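Three Plugs and a Strip: Cable Habits in Shared Student Rooms
Project report, Clifford Penner

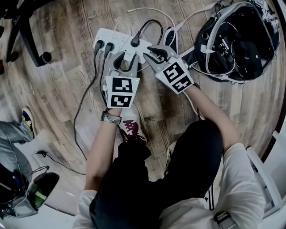
Why do power strips end up on the floor?
Because the sockets were put in by somebody who expected one lamp and a kettle, and the desk went wherever it would fit.

Background
My block, Tollano, was last rewired before anyone owned a laptop. I set out to learn how people in shared rooms live with their extension leads, and whether a bit of tidying would last longer than a week. A short form went round the building in October and 93 people filled it in. One of them wrote only "leave my cables alone", which I have counted as a response.

Method
I asked each household to unplug what they weren't using, label the rest and run the cords along one side of the strip. Labels were masking tape and biro. I then went back a fortnight later, usually at teatime, and looked under desks — a good way to meet people's socks.

Findings
Most strips had at least one plug that its owner couldn't name. Black plugs on black cords were the worst, as you have to follow each one by hand to its other end. Labels stayed put. Tidy cords did not, and in my own room they lasted four days.

Problems
The form never asked how long the leads were, a question I thought of on the bus home. Two households had moved their desks by the second visit, so I left them out.

Next steps
Repeat the visits in spring with better tape, and ask about lead length this time.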